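Module 4: Materials in the Home and Workplace
Handout 7. Wood movement and the flat tabletop

Read before the practical. Sections 7.1 to 7.3 are examinable; 7.4 is background.

7.1 Moisture content

Moisture content (MC) is the mass of water in a piece of wood divided by its oven-dry mass, given as a percentage. Freshly felled timber may hold more water than wood by mass. Water in the cell cavities leaves first and causes no change in size. Once the cavities are empty the wood is at fibre saturation point, near 30% for most species. Below this point water leaves the cell walls and the wood shrinks.

Wood left in steady air settles at an equilibrium moisture content (EMC). A heated office in winter gives a lower EMC than the same office in a damp summer with the windows open. A solid top fixed in January will therefore be wider by August, and the fixings must allow for it.

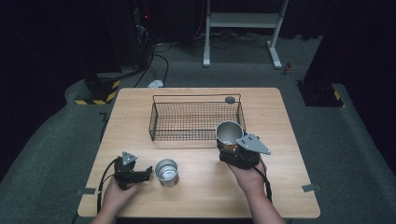 Fig. 7.1 Square table, pale wood-grain surface, with metal cups and wire-mesh basket.

7.2 Direction

Shrinkage differs in the three directions of the log. Along the grain it is very small and is ignored in furniture work. Across the growth rings (radial) it is moderate. Around the rings (tangential) it is commonly near twice the radial figure. The unequal pair is the cause of cupping in boards sawn through and through.

For change in width use

change = width x coefficient x change in MC

where the coefficient is the fractional movement for each 1% of MC. Worked case: a plain-sawn top 300 mm wide, coefficient 0.002, MC falling by 4%. Change = 300 x 0.002 x 4 = 2.4 mm. For a plain-sawn top 2000 mm wide of the same timber the result is 16 mm, enough to split a rigidly fixed top or pull a joint open. Note that length does not enter the sum.

Plain-sawn boards show arched figure on the face where the saw has passed at a tangent to the rings. Quarter-sawn boards show straight, close lines and move less in width. Figure on a printed or veneered surface tells you nothing about the movement of the core beneath it.
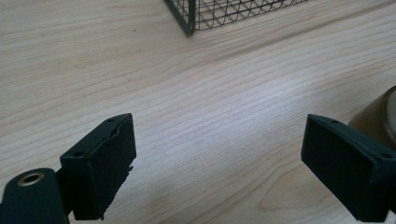
The coefficient should not be trusted to three decimal places, according to a margin note on last year's copy of this handout, as boards from one tree will differ by more than that and the slot should simply be cut longer. The note is correct for workshop use. For the written paper, use the value given and show all steps.

7.3 Fixings

Acceptable: slotted brackets, turn buttons in a groove, figure-eight plates. Slots run across the grain. Fix the centre line tightly and let both edges travel. Not acceptable: glue along the full length of a cross rail, or screws in tight holes at both edges.

The Janutov bench top used in the practical has slotted brackets on 2 rails. The Plusstead top has been glued to its frame and is kept to show the resulting split. Do not tighten the clamps on it.

7.4 Finish

A film finish slows the exchange of water with the air. It does not stop it. Both faces should receive the same number of coats; a top sealed on one face only takes up water unevenly and will bow.
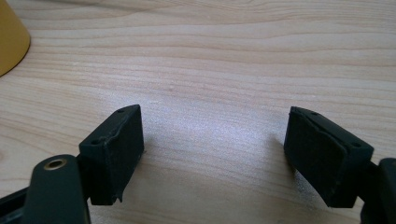

Fig. 7.2 Pale tabletop with darker grain bands. Yellow object at upper left.

Gloss is a separate matter from sealing, and a matt surface may be as well sealed as a bright one.

Exercises
1. A plain-sawn top is 281 mm wide, coefficient 0.003. Find the change in width for a rise of 5% MC.
2. Sketch a slotted bracket and mark the grain direction of the top.
3. State why a breadboard end is pinned through long holes.

Answers to be handed in by the end of the June practical.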